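Research Assistant in Robot Learning (simulation), Tromdale

Closing date: Nov 8, 2024
Start: January
Hours: 35 per week

What the work is

Our group studies how a robot can learn household tasks in simulated rooms before it tries them in a real flat. In the Cellero study we trained one policy in 621 rooms and tested it in 17 rooms it had never met. The result was good for large objects and clearly weaker for small, flat ones. We want to understand why, and for this we need one more colleague.

Your tasks

You will build and check rooms in Kilex, our scene editor. You will vary wall colour, floor colour and light, run the tests again and keep a clean record of each run. You will also read failed attempts one by one - we have 2783 of them - and give each a cause.

What we ask from you

- A first degree in computing, engineering or a near subject
- Good Python, and some practice with any 3D program
- Patience for small details, for example a low black object lying near the back edge of a pale shelf against a teal wall
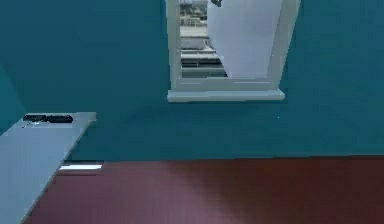
- Written English good enough for short reports

Experience with real robots is welcome but we do not require it.

How to apply

Send a CV and one page about a piece of work you did yourself to the Shirazi Laboratory office. Please write "Cellero assistant" in the subject line. Interviews are held online and take 35 minutes.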